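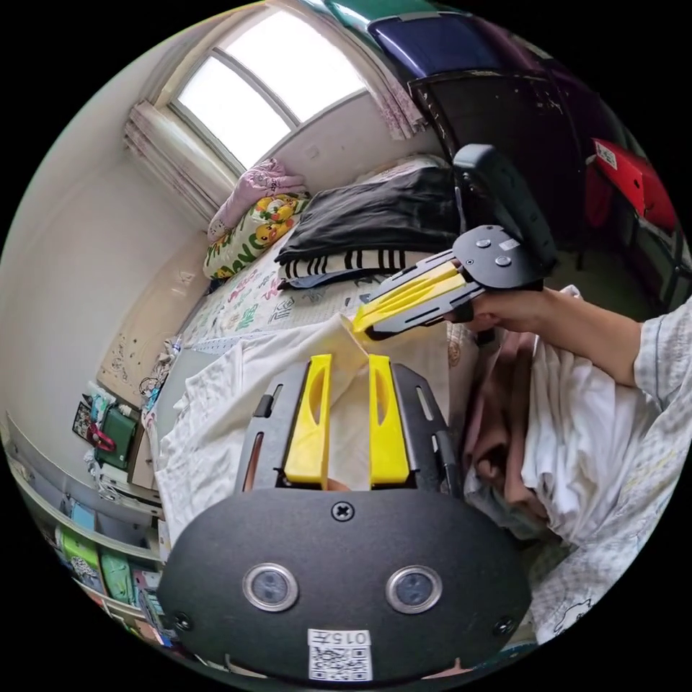
How to fold and sort clothes on the bed

In a small bedroom the bed is the best table you have. I fold all our laundry there, and after many years I have a fixed order which I want to share.

What you need
One made bed, a free half hour, and a basket or bag for the things that go to another room. For socks I use a shoe box.

Step 1. Prepare the bed
Pull the sheet flat and move the pillows up to the head. If the sheet has wrinkles, your folds will also be crooked. Open the curtains, especially when you have many dark clothes. Black and navy look the same in weak light.

Step 2. Sort before you fold
Make one pile for each color group, not for each person. Black clothes go together in the middle, striped and printed ones beside them, white ones on the far side. Dark cotton collects lint from towels, so keep towels on a chair.

Step 3. Fold the dark pile
Lay a T-shirt face down. Bring both sides to the center, with the sleeves folded back, then fold from the bottom up in 3 equal parts. Press with your palm - do not pull, or the neck will become wide. Trousers are folded once along the length and then in three.

Step 4. Build the stack
Put heavy things at the bottom and thin things on top. I stop at 13 pieces, because a higher stack falls over on a soft mattress. A striped shirt makes a good bottom layer under the black ones, you see at once where the pile ends.

Step 5. Put away
Carry one stack at a time with one hand under it and one on top. My drawers are the Neken model from Trukier and they take two stacks side by side. If your drawer is deep, stand the shirts on their edge.

Winter note
In December I fold sweaters the same way but only in half, and I leave them on the bed for an hour before they go in the drawer. Thick wool can feel dry outside and still be damp in the seams.

Last updated Monday, September 1, 2025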